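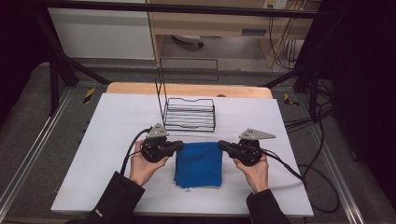 4. What happened when we dropped the covering letter

Home > Papers > Publishing and Access > Section 4
Issues Authors Reading Lists Contact
Search this site Go

I should say first that I came to this part of the study with a grudge. I'd spent years filling in covering letters for small presses, and I never knew what to put in the bit about previous publications. So when Sondik agreed to run its open call without one, I was delighted, and I've tried to keep that out of the counting (you'll have to judge how well I managed).

The call opened in April and ran in three places: the Sondik website, the noticeboards at Holstead library, and the mailing list that Owino keeps for writers from East African families. We asked for a story or an essay of up to 1640 words, with a title and nothing else. A name went on a separate form that the readers never saw. In all, 773 pieces came in, and 180 of those were from people who told us on the form that they'd never sent their writing anywhere before.

That second number pleased me more than I can properly say in a paper! The year before, with the covering letter still in place, Sondik didn't ask the question at all, so I can't offer a straight comparison, and I'd be wary of anybody who tried to make one from our data. What I can do is pass on what the writers told us. We had money to interview 100 of them, and the covering letter came up again and again, usually before I'd got round to asking. One woman said she had started hers four times and given up on the story along with it. Another writer thought the letter was where you were meant to explain your background, and he didn't want to be picked for that, or left out for it either.

Figure 4. Blue microfibre towel with the finger pads of a hand-held gripper.
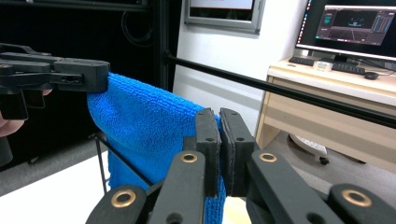 The readers were less keen, at least to begin with. Zawadi Sang, who led the reading for Sullum (they supplied half the panel), found it slow going without a letter to tell her what sort of piece was coming. She kept a diary through the whole round and let me borrow it. In the early entries she's guessing at who wrote what – young, old, from here, from elsewhere – and marking her own guesses wrong once the forms were opened. By the later ones she has mostly stopped guessing, and writes much more about the sentences.

I don't want to make too much of one diary. Two of the other readers would have the letter back tomorrow, and their point is a fair one: a few writers use it to say that a piece mixes languages on purpose, and without that note a reader may take Swahili or Sheng in the dialogue for a slip. We had at least one argument of this kind, and it went on for most of an afternoon. My own feeling is that an optional line at the top of the piece would sort it out, and Sondik has said it will try one in the next call. The wording we settled on is in the appendix.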